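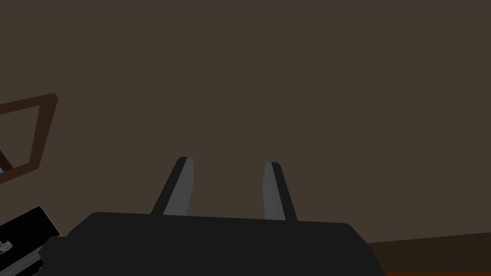

시뮬레이션 주방 원격조작 시연, 수집 절차 개정 안내

최종 수정: 2021년 2월 24일

Sallamer 주방 환경의 양팔 원격조작 시연 수집 절차를 다음과 같이 개정한다. 적용 대상은 Undik 조작팀과 Lastmont 파견 인원 전원이며, 기존 절차서의 조작 장치 보정 항목과 에피소드 판정 항목을 대체한다.

1. 시점 구성

조작자 화면에는 전방 시점과 손목 시점을 함께 띄운다. 손목 시점은 그리퍼 본체와 양쪽 손가락이 항상 화면에 들어오도록 고정되어 있으므로, 손가락 안쪽 패드 사이의 간격을 기준으로 접근 방향을 맞춘다. 전방 시점만 보고 파지를 시도한 에피소드에서 손가락 끝이 그릇 가장자리를 밀어내는 사례가 반복되었다. 접근 구간까지는 전방 시점, 파지 직전부터는 손목 시점을 주 시점으로 쓴다.

전방 시점은 로봇의 머리 자세를 따라간다. 머리가 옆으로 기울면 화면 속 주방도 같이 기울고, 조작자가 손목을 무의식적으로 돌려 보상하게 된다. 이 보상 동작은 시연 데이터에 그대로 남는다. 화면 기울기는 후처리에서 보정하지 않는다. 학습 입력과 조작자가 본 화면이 달라지기 때문이다.

2. 조작 장치 보정

Esquivel 조작 장치는 세션 시작 시 양쪽 모두 영점을 다시 잡는다. 한쪽만 보정하고 시작하면 좌우 팔의 이동 배율이 어긋난다. 담당 Aoi Minami의 점검 결과, 배율 오차는 그리퍼 개폐보다 손목 회전에서 먼저 드러났다. 보정 후에는 빈 그리퍼로 완전 개방과 완전 폐쇄를 각각 2회 수행하고, 명령값과 관절값이 일치하는지 로그에서 확인한다. 일치하지 않으면 세션을 시작하지 말고 장치를 교체한다.

3. 시연 동작

그릇 옮기기 과제는 한 팔로 수행한다. 나머지 팔은 대기 자세로 두되 완전히 정지시킬 필요는 없다. 미세한 흔들림은 허용한다. 다만 대기 중인 팔이 전방 시점에서 작업 중인 그리퍼를 가리면 해당 에피소드는 폐기한다. 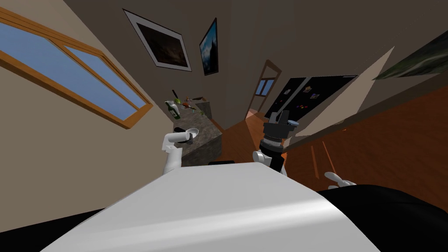

그릇 옮기기 과제의 전방 시점. 왼팔 그리퍼가 회색 그릇 모양 물체를 잡고 조리대 앞에 있다.

파지 후에는 손목을 급하게 꺾지 않는다. 시뮬레이터의 접촉 모델은 얇은 테두리를 잡은 상태에서 회전 속도가 높아지면 물체를 미끄러뜨리며, 실제 기체에서는 같은 조건에서도 물체가 유지되는 경우가 많다. 이 차이는 접촉 파라미터 쪽에서 별도로 다루고 있다. 시연자는 우회하지 말고 느린 회전으로 통일한다. 조리대 위의 병과 칼은 과제와 무관한 물체이며, 팔이나 파지한 물체가 여기에 닿으면 성공 여부와 관계없이 접촉 플래그를 단다.

4. 에피소드 판정

길이 상한은 800스텝이다. 상한에 도달하면 자동으로 종료되고 실패로 기록된다. 조작자가 중간에 멈춰 생각하는 구간은 잘라내지 않는다. 단, 연속 정지가 15초를 넘으면 폐기하고 초기 배치부터 다시 시작한다. 재파지는 1회까지 성공으로 인정하며, 재파지 플래그를 반드시 표시한다. 플래그가 누락된 에피소드는 검수 단계에서 반려된다.

판정은 조작자 본인이 하지 않는다. 검수는 Florian Zaugg와 Despina Tomić이 나누어 맡고, 두 사람의 판정이 갈리는 건은 Mechthild Koller에게 넘긴다.

5. 기존 데이터 처리

개정 전에 수집한 에피소드는 삭제하지 않고 구버전 태그를 붙여 보관한다. 신규 데이터와 섞어 학습할 경우 태그별 비율을 실험 기록에 남긴다. 한쪽 보정만 수행한 것으로 확인된 세션은 학습에서 제외한다. 제외 목록은 Sarahí Xolalpa가 정리 중이다.

서랍 열기 과제의 절차는 이번 개정에 포함되지 않았다. 냉장고 문 과제와 함께 4월 판에서 다룬다. 그때까지 두 과제의 수집은 기존 절차서를 따른다.

공유 2 · 댓글 2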